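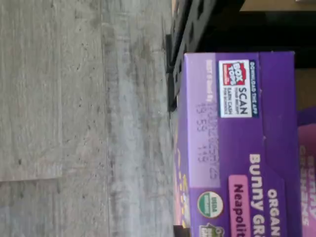 Box of Annie's organic Bunny Grahams on a gray surface.

Section 3. Setting up the audio guide for a visitor route

In this section you prepare the handheld audio guides for one route through a historic house. The instructions are written for the Flustow player and were tested at Skirbridge House, but they apply to any building with fixed stops. Before you begin, please read Section 2 (Charging and storage) and make sure the players you want to use are fully charged.

3.1 What you need

The charging rack with the players in it
The rack key
The stop list of your house, in its latest version
The floor plan with the numbers of the rooms
A computer with the Flustow route editor installed

The stop list is a simple table. The first column has the stop number, the second has the name of the room, and the third has the name of the sound file. At Skirbridge the list was made by Lev Kravchuk, and his initials are on every older copy. If your copy has no version date in the corner, ask for a new one.

3.2 Creating the route

1. Open the route editor and choose New Route.
2. Type a name for the route. The name is shown to visitors on the player, so write it in the way you want them to read it, for example "Great Hall and Chapel".
3. Select the building period. This setting only changes the color of the menu. It has no effect on the sound.
4. Import the stop list with the button Load List. The editor shows an error if two stops have the same number.
5. Compare the stops on the screen with your floor plan, room by room. Start from the entrance door and follow the direction of the visit.
6. Press Save.

Note: A route can have a maximum of 40 stops. If your house has more, divide it into two routes. The usual division is between the ground floor and the upper floors, but in a tower house it can be better to separate the old tower from the later wings.

3.3 Adding the languages

Each language is one folder of sound files. The English folder must be complete before you add any other one, as the player uses English when a file is missing.

1. In the editor, open the tab Languages.
2. Press Add and select the folder.
3. Wait for the check to finish. Missing files are listed in red.
4. Write down the missing files and send the list to the person responsible for translations.

At Skirbridge the Czech text was read by Žofie Halás and the French text by Fadwa Erraji. Their recordings are a little quieter than the English one, so the volume for these two languages is set one step higher. Please do not change it back.

Caution: Do not rename the sound files by hand. The player looks for the exact name, and a capital letter in the wrong place is enough to make a stop silent.

3.4 Copying the route to the players

1. Unlock the rack and check that every player sits correctly in its place. The small lamp must be green.
2. Connect the rack to the computer with the supplied cable.
3. In the editor, choose Send to Rack.
4. Do not remove any player while the lamps are blinking. For a full route with three languages the copying can take a long time – it is best to do it after closing.
5. When all lamps are green again, disconnect the cable and lock the rack.

Caution: If the mains power is cut during copying, the players may show the code 2040. Leave them in the rack, switch the rack off and on again, and repeat from step 3.

3.5 Testing the route on foot

Take two players and walk the whole route. Stand where a visitor would stand, and listen to each stop until the end. Pay attention to the following points:

The number on the wall sign is the same as the number on the player.
The text says "on your left" when the object is really on your left. This is a frequent mistake in rooms which have two doors.
Dates and family names are pronounced in the same way at all stops.
In stone rooms with a vaulted ceiling, the loudspeaker mode produces a strong echo. Set these stops to headphones only.

Note: When a room is closed for conservation work, do not delete its stop. Open the stop in the editor and mark it as Paused. The visitor then hears a short message and is directed to the next room.

3.6 Changes to this section

Last revised June 30, 2021 by Yaroslav Kostiuk. The limit for the length of a stop title was corrected to 200 characters, and the note on closed rooms was added. For resetting a single player, continue with Section 4.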